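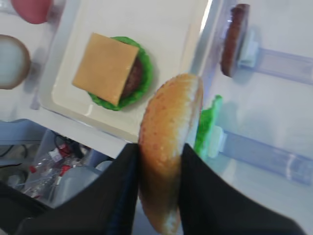
*By Isabelle Girard | Kitchen and Playroom Tips | October*

## Keeping a play burger set in order

Play food gets scattered faster than any other toy in the house. The pieces are small, half of them roll, and the lettuce always ends up under the sofa. The fix is a fixed station: one tray, one slot per kind of piece, all on a table the child can reach from both sides.

### Set up the tray first

Put a rectangular tray in the center of the table with the short side facing the builder. Pick one with a raised rim so a dropped bun stays in. White or cream is best, as the green and brown pieces stand out against it and are easy to find at cleanup time.

Leave the tray empty between burgers. If spare pieces are kept in it, the stack has no flat place to sit and leans.

### Holders on both sides

Clear acrylic works well for this. You can see what is in a slot without picking anything up, and it wipes clean. Run a rail along each long side of the tray and set the holders at right angles to it, three on the left and three on the right. Tape is enough to start with. Use it for a week before you glue anything down - you will probably want to move at least one holder.

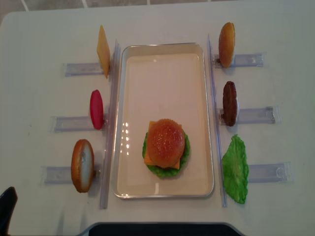
*Tray in the middle, holders either side, one burger built.*

### Stack wide to narrow

Lettuce spreads out the most, so it goes low. The patty sits on that, then the cheese, then the top bun. Turn the cheese a little so the corners stick out past the bun. It looks better, and small hands can find the corners when it is time to take the burger apart.

For a plain cheese burger, skip the patty. The stack is lower and less likely to slide.

Buns are easiest to pick up on edge, pinched across the middle. Picked up flat they tend to drop whatever is under them. Check that the slots are wide enough for a bun to stand up in. Ours needed 2 tries; the first holders, from a shop in Bremetport, were too tight and had to go back.

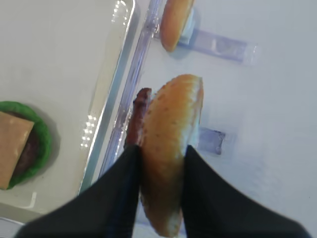
Keep the buns and the meat in separate holders, too. Pieces stored side by side get grabbed together, and the second one lands on the floor. Wing-yan Kwok wrote in to suggest leaving an empty slot between them, and we have done it that way since.

### Cleaning

- Wash plastic pieces in warm water with a drop of dish soap. No dishwasher.
- Dry lettuce flat. The ruffles hold water - shake it first.
- Wipe acrylic with a soft cloth. Paper towels leave fine scratches.
- Rub tape marks off the tabletop with a little cooking oil, then soap.
- Check the holders for cracks every month or so.

Store the whole set in a lidded box, buns on top.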